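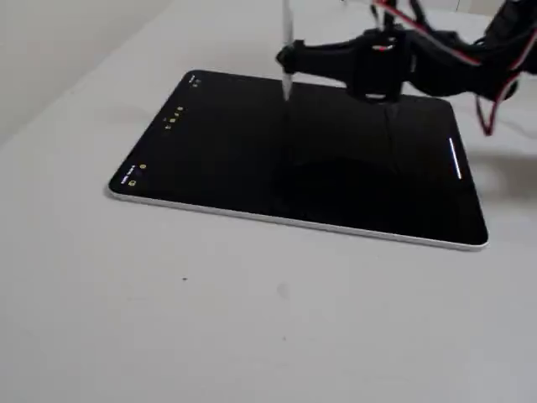
Urrego asked whether dark note pages are only a fad, and whether plain white paper wouldn't do the job just as well. White does the job! But once you've spent an evening writing pale letters on a black page, it's hard to go back — the colours sing.

Questions about writing and drawing on a dark screen
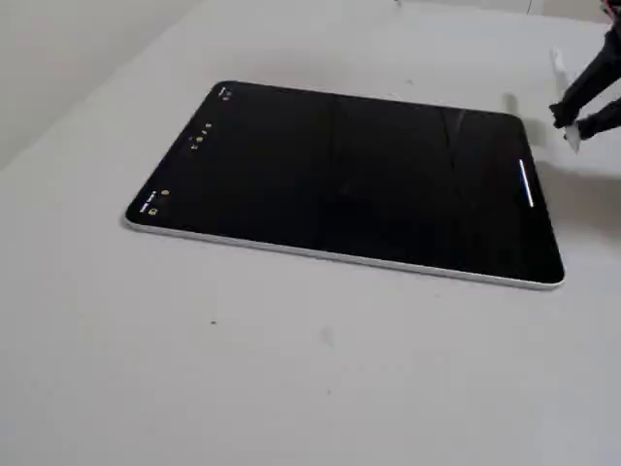

Answered by: Fernel, Lerkolbridge Tablet Club
Last updated: Sat 17 December

Do I need a special stylus?
Check which type your tablet supports before you buy one. A slim one suits small handwriting, and I love mine for lists and tiny maps.

Should the tablet lie flat or be propped up?
Flat on a table is my favourite for writing, turned a little to follow your arm (just as you'd turn a sheet of paper). For long drawing sessions, try a low slope and see how your neck feels.

How do I clean the glass? 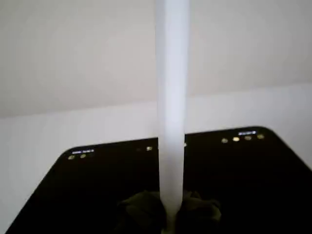 Switch the screen off first, so you don't scribble all over your page, then wipe with a soft, clean, dry cloth. Go gently from one side to the other. Skip kitchen sprays and paper towels.

Which colours show up best?
Yellow and white, every time. Deep blue tends to sink into the black. My own palette has 16 colours and I mostly use 3 of them.

What is the Berkovine challenge?
Our 7 evenings of drawing, one page an evening, any subject you like. We started it in September and it's such fun — do join in, even if you can only draw potatoes.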